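Research > Robot Learning > Teleoperation > Section 4
2025-04-07
By Olanrewaju Fashola and Sixten Bakke

4. Collecting the demonstrations

We gathered demonstrations in the Ploso simulator, with an operator steering a two-fingered gripper by hand controller. The task was to pick up a strawberry and put it somewhere else, a job most toddlers master before they can explain it. Our operators, who hold graduate degrees, needed 2 weeks of practice. Figure 3 gives the wrist view at the start of one trial, with the fruit in a round teal dish and the fingertips just entering at the bottom.

We recorded 4,000 attempts and kept 1,420. An attempt was dropped if the operator let go of the controller, paused for longer than 4 seconds, or pushed the fruit along the dish wall in the hope that it would climb out by itself. The last habit was popular enough to earn its own label in the log.
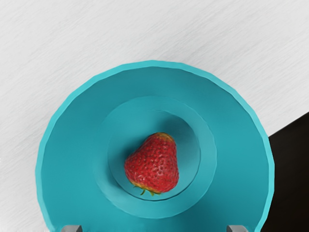 Figure 3. Wrist view from a simulated trial, before the grasp.

Operators saw only this view and had no sense of touch. Most came in too low and met the dish first. The simulator let them press on the rim with a force that would have worried the owner of a real dish, so we added a tone that rises with contact force. It is an ugly tone. Rim contacts went down once it was installed, and so did the number of people willing to share the room.

We also tried guiding the physical arm by hand, following the procedure in Histaren. The motions were smoother, but the guiding hand kept drifting into the wrist view, and a policy trained on those recordings waited politely for a hand to arrive. We left them out of the main training set and return to them in Section 6.

Each retained trial stores the wrist view, the gripper opening and the controller pose. Labels were checked by Italo Carbone, whose notes on the authors' own driving have been shortened for publication.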